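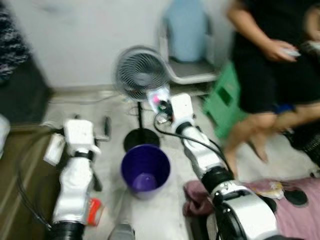

**Safety checklist, two-arm household unit, Bravbridge test room**
Filled in by: Kalkidan Hadgu
Date: May 16, 2023
Task under check: picking up and sorting of small things from the floor

Marks used: OK / NOT OK / OK with comment. Please write the comment also when the mark is OK, if you saw something the next person should know.

## A. Floor and surroundings

- [x] **Floor is level and has no spilled liquid.** OK.
- [ ] **No loose cables in the reach of the arms.** NOT OK. The thin cables near the base of the fan run across the floor. A gripper which goes down for a cup can take a cable together with it, and then the fan comes also. Tape them or move the fan to the wall.
- [x] **Cloth items are known to the operator.** OK with comment. The pink item with the black print and the maroon cloth are on the right side, beside the arm. Cloth is still the most difficult thing for this unit. It pinches one corner, lifts, and believes that it has the whole piece. I ask that cloth is done last, after the hard objects.
- [x] **Furniture is stable.** OK. White plastic chair and green stool. Both are light, so a push from the elbow will move them. Do not put anything breakable on them.

## B. People

- [ ] **All persons outside the arm reach before power to the arms.** NOT OK. There is a person at the right side, near the stool, with bare legs. I have no measured distance and I will not guess one. The rule from Latton says 2 meters from the shoulder joint, and it must be measured with the tape — not with the eye.
- [ ] **Long trousers and closed shoes in the test room.** NOT OK. See the line before. I know it is warm, but the rule is the same in all weather.
- [x] **Second person at the stop button.** OK. Person was named in the room log before start.

## C. Arms and grippers

- [x] **Covers closed, no cracks seen by eye.** OK, both arms.
- [x] **Cable bundle on left arm is fixed.** OK with comment. Please pull on it lightly every week. In March one clip became open and we found it only by luck.
- [ ] **Cable loop on right arm is short enough.** NOT OK. The black cable makes a loop from the gripper down along the arm. The loop can hook the chair back when the arm turns. Shorten it with two more ties, but leave enough for the full bend of the elbow.
- [x] **Small module with pink light is kept away from the grippers.** OK with comment. It was in front of the right gripper when I began. I moved it to the shelf before the slow run. The unit does not know that this is not a thing to be sorted.
- [x] **Grip force limit is set.** OK. Same value as written by Bansal in the manual.
- [x] **Stop button tested with arms moving.** OK. Tested 4 times, two with each arm.

## D. The work itself

This part is not strictly safety, but the Plamthorpe office asks every time if the machine can "do the chores now", so I write what I saw.

- [x] **Plastic cup, standing.** OK with comment. The unit lifted the purple cup by the rim and put it in the tray. It was slow. A child does it in a moment, but the child also drops it sometimes.
- [ ] **Plastic cup, lying on the side.** NOT OK. It rolled away and the arm went after it, toward the fan. I stopped the run by the button. This is for me the most serious point on the page, as the arm follows the object and does not look what is behind it.
- [x] **Small red and white object.** OK. Picked on the second try.
- [ ] **Cloth.** NOT DONE. I did not permit this test while the cables are open.
- [x] **Fan.** Not to be lifted. The pole is thin and the unit should go around it. In the slow run it passed with nearly no space, so I ask for a bigger margin in the settings.

My opinion, if it is wanted: the machine can clear a floor which a person has already prepared for it. When I have moved the cables and the module, I have done a good part of the chore myself. For a workshop, where things come always to the same place, it is closer to useful. For a family room I would not leave it alone.

## E. Before next run

1. Cables of the fan taped or removed.
2. Loop on right arm shortened, photo sent to me.
3. Line on the floor with yellow tape at the 2 meter distance.
4. Follow function limited to the work area.

**Result:** slow speed only, with two persons in the room. Full speed is not released until points 1 to 4 are signed.

Signed: K. Hadgu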